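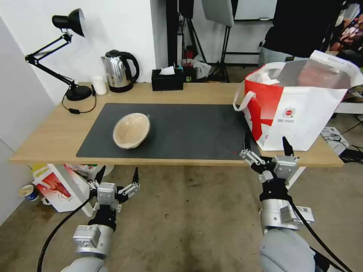

The guild view on Wednesday night was that the Pirnwood add-on is wasted on anyone who doesn't raid, and I'd have to be given gold to install it again.

Addons > Loot and Bags > Reviews

Pirnwood Bag Sorter, tested in Rastolholm

I don't agree with that, though I can see where it comes from. Pirnwood sorts your bags by slot, rarity and vendor price, and the default settings are made for raiders. Greens go straight to the sell pile. If you craft, change that first.

I ran it for 19 levels, mostly in the Lalldale zones, with 227 items across my bags and bank. Sorting took a second or two with the bank open. The search box is good and finds partial names. The old sorter I used jumbled quest items in with potions, and Pirnwood keeps them apart.

The weak point is stacks. It splits anything over 100 and leaves the remainder in the last bag - fine for ore, annoying for arrows. The menu text is also small and there is no way to change it.

Worth having from level 80 up, when bags fill quickly. Lower than that, the built-in sort button does enough.

Comments (3)

Bukhari: Arrows are fixed if you tick "ignore ammo" on the second tab.

lowtierhealer: Does it work with the guild bank?

Bukhari: View only.

Recent reviews
Quest trackers compared
A minimap that hides itself
Auction alerts for crafters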